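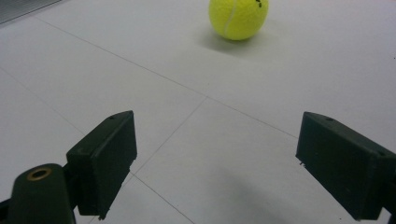

SPEAKER NOTES / Session 3: Floors and small stuff

Slide 1. Tennis ball, white tile. Leave it up while people sit down. Don't talk over the coffee noise, wait.

Hi, Rhea Bautista, Hastbridge. Thank Gudrun for the intro (Baumgart, say it slow). 20 minutes, questions after.

Open with: who has stuff on the floor at home right now. Hands. Keep mine up.

Point at the ball. Yellow-green on pale tile, easiest find in the house. Your eye goes right to it. Now think gray sock, gray rug. Color does half the tidying. Buy the loud toy.

Then the shadow, soft gray, under it and off to the left. Low light from one side = every little thing throws one. Flashlight trick goes here. Lay it flat on the floor, sweep slow, crumbs and earring backs all show up. DEMO if Amado remembered the flashlight. If not just mime it.

Grout lines. Use them!! Big square tiles are a free grid. Clear one tile, go to the next one, don't wander off to the kitchen. Works with kids too, "you get these four squares." Imelda's class did the whole hallway before lunch, tell that one short.

Carpet people: masking tape, same idea. Skip if behind.

Slide 2, text only. The Villanueva house. 900 square feet, two kids, one dog, 88 things picked up off the floor in one evening. Pause for the laugh. Mostly socks and blocks. Read the list off the card, not from memory, I mixed it up in October.

Slide 3. Where does a ball live? Low open bin by the door it goes out of. No lid. Lids kill it. Balls roll so the bin needs sides, a shelf is no good, definately say that, somebody always asks about shelves.

Cleaning felt: dry brush first, outside. Damp cloth if it's still grubby. Let it dry before it goes in the bin.

Jarmila has the handouts, back table. Tile map on one side, bin sizes on teh other.

Time check here. Past 15 min, drop the mop part and go to questions. Repeat each question into the mic.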